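Jornada de puertas abiertas en los juzgados de Besberg

2020-10-12

Llevaba desde junio apuntada en la lista y por fin nos tocó. Salimos en el autobús de las 8 y llegamos con tiempo de sobra para el café de la esquina, que recomiendo muchísimo (el bollo de canela, sobre todo). El grupo era de 24 personas, casi todas de la asociación de vecinos de Durus, y nos repartieron en dos turnos.

Empezamos por el registro, en la planta baja. Parece la parte aburrida y a mí me encantó: ver cómo entra una demanda, cómo recibe su número y a qué sección va a parar, con el reparto por turno y sin que nadie pueda elegir juez. Nos dejaron hojear un expediente antiguo, un pleito de lindes entre dos fincas de Ekurden que ocupaba 133 folios. ¡Por una acequia!

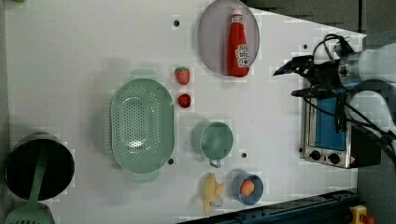

¿Puede cualquiera entrar a ver un juicio?
Las vistas son públicas salvo que el juez acuerde lo contrario, cosa habitual cuando hay menores. Basta con enseñar el documento de identidad en la entrada y sentarse antes de que empiece la sesión.

Después subimos a la sala 11, la grande, con los bancos originales. Allí nos explicó Alper Ateş la diferencia entre imputar y acusar formalmente, que yo confundía desde siempre, y lo hizo con tanta paciencia que acabamos todos preguntando a la vez. También habló de los plazos: cuándo se puede aplazar una vista, quién tiene que pedirlo y qué pasa si un testigo no aparece. Me quedé con ganas de una hora más.
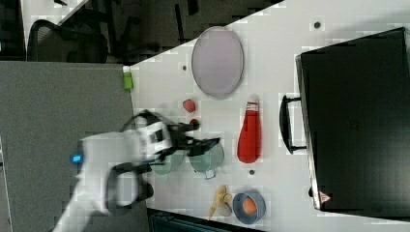 Brazo robótico sobre una mesa blanca, con dos cuencos verde claro.

Por la tarde tocó el archivo Keskin, en el edificio de al lado. Huele a papel viejo y hace un frío tremendo, así que llevad chaqueta. Guardan las sentencias encuadernadas por años, y las más antiguas tienen unas anotaciones al margen preciosas. Pregunté si se pueden consultar y resulta que sí, pidiendo cita y firmando una hoja. 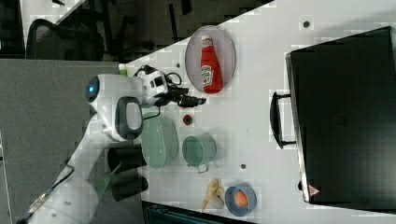 Alper Ateş nos escribió luego que la cita para el archivo se pide en el propio registro, por la mañana, y que las causas todavía abiertas quedan fuera de la consulta. También aconseja llevar anotado el año de la sentencia, porque el índice por apellidos está incompleto.

Yo ya tengo la mía pedida, para buscar cómo terminó lo de la acequia.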